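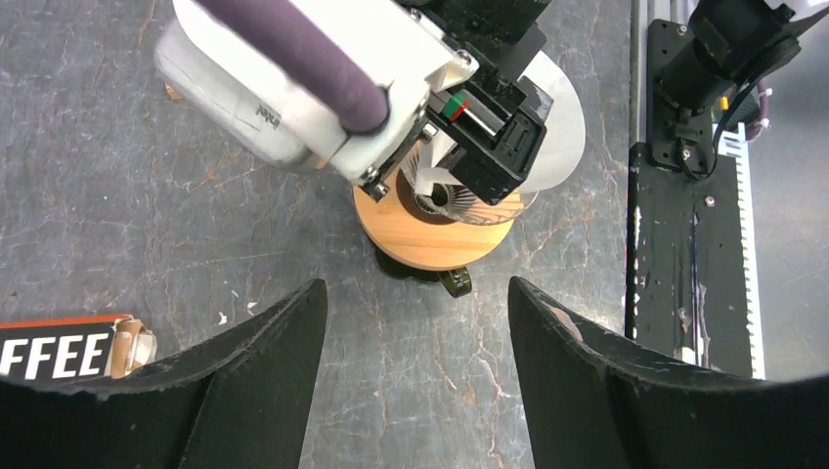

Pour-over tastes cleaner than anything out of the old machine, according to one regular at Osadero, and it is worth getting up ten minutes early for. Plenty of people in Endgate seem to agree! The shop's hand-brew mornings are back for March, and the first one went through 216 cups before the doors closed at noon.

The setup is wonderfully simple: a cone dripper, paper filters, a round wooden disc and something to catch the coffee. Skaren, the roaster two doors down, is supplying the beans again, with a light roast early on and a darker one from 10 a.m. (try both if you can, they are miles apart). Guests pick a spot at the counter, grind their own and pour at their own speed, and there is always someone close by to help with a stalled filter.

The marble-look counters are a big hit too, with veins running all over them and lots of elbow room for kettles and scales. 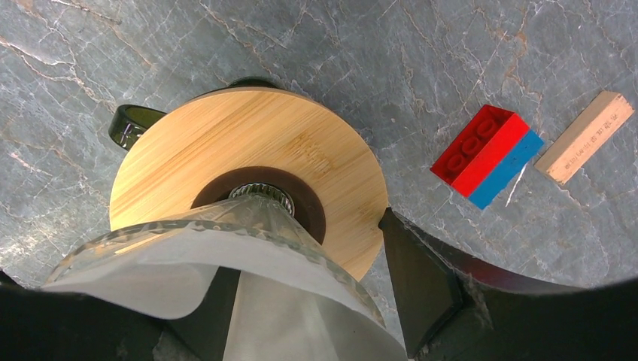
How much water goes into one cup? Use 200 grams for a small cup, poured in stages, with a short wait after the first splash so the grounds can swell.

Hand-brew mornings run through the end of the month, starting at 8 a.m. Mugs are provided, but bring your own dripper if you have a favorite. Schmieder is lending extra grinders for the last session, when the plan is to brew four coffees side by side and let everybody vote. Sign-up sheets are by the register.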